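Wanted: people who don't believe in storage baskets

Call for participants, household sorting study, Tilska
Posted September 27, 2026

We are looking for 67 adults to spend one afternoon each putting ordinary things into plastic baskets and taking them out again. If you already think baskets solve everything, please still apply, but be warned that the person running this does not.

I have read a great deal of advice on tidying. Most of it tells you to buy containers first and decide what goes in them later. Some of it is written by people who sell containers. The claim we keep meeting is that a large basket with a small one beside it will keep a drawer, shelf or worktop in order for months. I have asked where the evidence is and been sent photographs of other people's cupboards. Photographs of cupboards are taken on the day the cupboard was tidied.

So we would like to see it done properly, with the same table, the same baskets and a lot of different hands.

What you would do

You will sit or stand at a plain white table with two grey perforated baskets, a large one and a much smaller, shallow one. We give you a tray of household odds and ends: string, batteries, pegs, dead pens, a tape measure, the usual. You sort them in whatever way seems sensible to you. After a tea break you are asked to find certain items quickly, and then to put everything back. You are not marked on neatness. Please don't tidy the way you think we want, as we will probably notice and it makes the results useless. 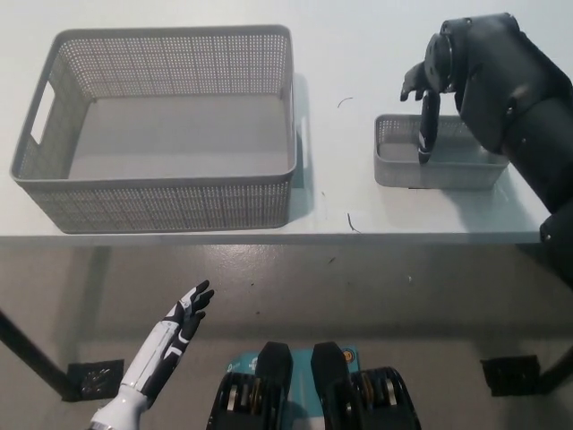
In the second half you repeat the task with no small basket at all. My own suspicion is that the small one mostly collects the things people couldn't be bothered to make a decision about. Tomomi Kudo, who wrote the tasks with me, thinks I am wrong and that the small one does all the work. One of us will have to be polite about it by June.

Who we want

Anyone over 18 who can manage an afternoon in Tilska and can handle small objects comfortably. You may sit throughout. We would particularly like to hear from people who share a kitchen, people who have moved house lately, and people who own baskets they have stopped using. We can't take professional organisers or anyone who sells storage for a living. We tried that in the pilot and spent most of the session being given tips.

Glasses, gloves and left-handedness are all fine. Long sleeves are a nuisance as they catch on the basket rims.

What you get

Travel within Tilska, tea, and a shopping voucher at the end of the session. You will not get a free basket. You will also not get a tidier house, and if any other study has promised you one I'd ask to see their figures.

What happens to what we record

We note where each item was put, how long it took you to find it again, and anything you say about it if you agree to that. Names are kept apart from the results. You can stop at any point without giving a reason and the voucher is still yours.

How to apply

Write to Anselmo Taipe at the study desk with a few lines about how you store small things at home. "In a heap" is a perfectly good answer. Tell him which afternoons you can't do. He replies to everyone, though not always the same week.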